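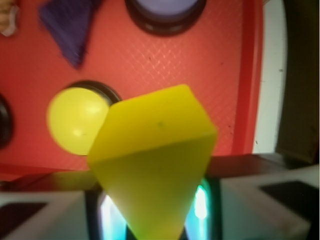
Week 9: Color sorting and simple instructions

Okay, so this week we're playing with blocks, buttons and bits of fabric, which is my favorite session of the whole Millthorpe course! Work in pairs. One of you gives the instruction ("put the yellow block next to the yellow button"), the other one does it, then swap after 24 turns.

Try to say color AND shape every time. I forget this myself, and "the yellow one" gets you nowhere on a mixed tray.

Reading for next time: Van den Broek, chapter 19. Skip the appendix, it's a slog.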